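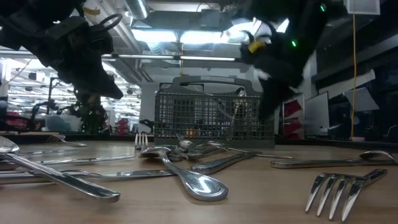
Cutlery Sort Table Kit – Two-Arm Challenge
Cakach Classroom Robotics
Item no. CK-83
For school clubs, college intro classes, and teams entered in the Bruswood Tabletop Cup

In stock. Ships flat in one carton. Arms and grippers NOT included, see Works With.

What it is
A full task set for two-arm teams. Loose silverware on the table, basket in the middle, get it all in. Same task as the Bruswood Cup student round, so what you practice on is what you'll be scored on. Good for a first project after the block stacking unit. Also good for keeping a strong team busy, because shiny forks are hard.

In the box
Stainless forks, knives and spoons, mixed sizes
Gray plastic dishwasher-style basket with carry handle
Score sheets, pad of 90
Start layout cards, 16 layouts, easy to nasty
Coach booklet (setup, rules, a six-week lesson plan)

Works with
Any pair of small arms with two-finger grippers. Flidlow starter arms bolt right up to the usual table clamps. Fingertips need to close all the way – a lot of older grippers stop short and will drop knife handles all day. Check before you order.
Akbulut soft tips are a nice add-on, sold seperately. Sized for the narrow finger, not the wide one.

How teams run it
Deal a layout card, scatter to match, start the clock. Round is 300 seconds. One point per piece in the basket, handle up or handle down, doesn't matter. Piece on the floor is minus one. Basket tipped over, round ends and you keep what you had.
Either arm can hold the basket steady. Most new teams skip this and then wonder why it slides. Handing a piece from one arm to the other is allowed and scores a bonus point, once per round.
Teleop and autonomous are separate divisions. Pick one before the clock starts.

Tips from clubs using it
Start with three spoons, nothing overlapping. Add forks once the team can do that twice in a row.
Tangled forks – have one arm pull a single handle sideways first. Don't go straight down into the pile.
Bright overhead lights bounce off the spoon bowls and mess with vision. Try moving the table before you rewrite the code.
Write down every miss on the score sheet, even the dumb ones. Judges at the Cup ask to see them.

Care
Basket and silverware are dishwasher safe. Layout cards are not. Count the pieces back in at the end of class, replacement packs are sold by the dozen.

Ordering
School purchase orders ok. Club discount on up to 16 kits, put the club name in the notes box at checkout. Orders for the July summer camps should go in early, we ran out last year and teh restock was slow.

Returns: unopened kits only. Missing a piece? Email us the item no. and which one, we'll mail it.

Page updated 13/05/2026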